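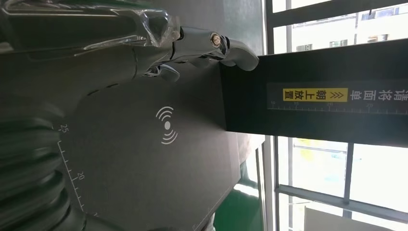 Which way up should a parcel go on the measuring plate?
Put it with the shipping label facing up, flat on the plate, with one corner at the start of the scale.

Hello all,

I put the question and the answer first, as the list rules ask. The longer version is below, together with the message I am replying to.

> We are a small shop and we send out small boxes from one packing table.
> In July we got a measuring plate from Hattar, second hand, and the
> manual was missing. The marks on ours are in Chinese and none of us
> reads it. Does it matter how the box lies? My coworker puts it on
> the long side to save space. Also, our carrier corrected the size of
> 55 parcels last month and we had to pay the difference. Are we
> measuring wrong, or is the carrier wrong?
> Tillcombe packing table

We have used a dark gray plate of this kind in Cledstead for 2 years, so I can tell you what we learned. The yellow label on ours says 朝上放置, and this means "place facing up". Next to it there is white text that begins with 请将面单, "please put the shipping label". If you read them together, the advice is clear enough: label up. I think yours will say the same, but please compare the characters one by one, as I don't know all the versions.

About the long side. I understand your coworker, our table is also narrow. But when the box stands on its side, the shipping label is on the side too, and then someone must turn the box again to scan it. We lost more time with turning than we won with the space. We moved the tape and the paper to a shelf and now the box can lie flat.

For the 55 corrected parcels, I would look at these things first:

Soft boxes. If you fill a thin box too much, the top becomes round. You measure at the edge and the carrier measures at the highest point.

The zero. Please check the scale against a steel ruler. Ours has numbers in steps of five, with fine marks between them, and it is easy to read the wrong long mark when you are tired.

Rounding. Our carrier rounds every side up to the full centimeter. I did not know this for a long time, and I wrote the half centimeters very carefully for nothing.

In one month we sent 1004 parcels, and 609 of them were in the same size of box. For this size we don't measure any more. We wrote the size on a card and taped it to the table. Maybe you can do the same with your most common box, and use the plate only for the others.

One more small thing, about cleaning. I wipe the plate with a cloth that is only a little damp. Before, we used the Ferodance spray for labels, and I had the feeling that the printed marks became weaker, so I stopped. I cannot prove it was the spray.

If you still get corrections after this, ask the carrier for the sizes they wrote down, parcel by parcel. Ours sends such a list when we ask by email. Then you can see if it is always the height that is different, or the length.

Best regards from the packing room in Cledstead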